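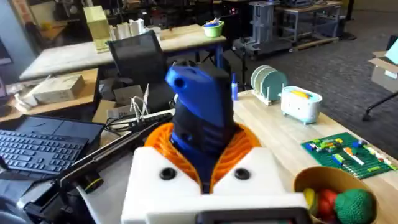 Cunder's open day on 2025-04-05 promised "a full tour of the play kitchen range," and I arrived hungry, a mistake. The tour starts in the Fastness building, up 2 flights of stairs, where I was handed a name tag and no coffee. Lunch, as far as the tables went, was a cardboard bowl of produce with a knitted broccoli in it, and a white toy toaster on pale blue legs with something yellow sticking out of the slot. The broccoli had better texture than the one in my fridge. The dish rack held its pale teal plates on edge, overlapping, a standard of housekeeping I have never reached with real ones.

The shop downstairs stocks the Jomix and Raju lines. I paid 14 dollars for a toy whisk - no child in mind. Parking is free for 2 hours and the next open day is in May. Eat first.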